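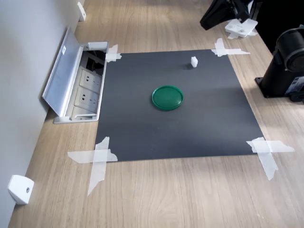
On Tuesday, November 30, 2021, Clarix wrote:

> I've been on the new sit-stand desks at Hondness since September and I'd say go for it. My back is better, I get more done after lunch, and the supplier's leaflet says standing for part of the day burns 87 extra calories. The Flonance people have them on every floor. If we're redoing the back office anyway, why would we buy ordinary desks again? The quote from Mac Suibhne is good until the end of next week, so can we just agree it on the list and get on?

I'd like to slow this down a bit, if only because I'm one of the people who'd have to sit (or stand) at the things.

First, the calories. The leaflet doesn't say 87 over what. An hour? A day? Compared with sitting still, or with sitting and fidgeting like a normal person? I went looking for the source and the footnote points to the supplier's own website, where the same figure appears with no footnote at all. It might be right. I can't tell, and neither can anyone else on this list.

Second, your back. I'm glad it's better, I mean that. But you also changed your chair, moved away from the draughty window and stopped driving in, all in the same month. I don't see how you can hand the credit to the desk.

Third, Flonance. They do have them on every floor. I was over there for a meeting and walked the length of the second floor at three in the afternoon, and of the desks I passed, one was up. The person at it was looking for something behind the monitor. I realise one afternoon proves very little, but so does "they have them on every floor".

What I'd want to know before we agree to anything:

- What the guarantee covers. The quote says 10 years on the frame and is silent on the motor. My guess is the motor goes first.
- Whether the tops are included. I read page two as frames only, tops extra.
- What happens to the cables. Our sockets are fixed low on the wall and half the leads in the back office are barely long enough now.
- Whether the two people who share the corner can raise one desk without the other losing their light.

I'm also not keen on "good until the end of next week". Every quote we have ever had from Mac Suibhne has been good until the end of next week, and the carpet one was still good at Easter.

There is a cheaper way to find out. We need 8 desks. Buy 6 plain ones, which we know we'll use, and two that go up and down. Put the two where anyone can book them, leave a sheet of paper beside them for people to sign, and look at it after the winter. If they're always taken I'll say so on here and vote for more. I suspect we'll see a lot of names in the first fortnight and then the same one or two — which would be fine, those people should have them.

One more thing on "agree it on the list". The last time we did that it was the coffee machine, and three replies out of the whole membership were taken as a yes. I'd rather this went on the agenda for the next meeting, with the full quote attached and not a summary of it.

Could you send round page three as well? The copy I've got stops after the delivery charges.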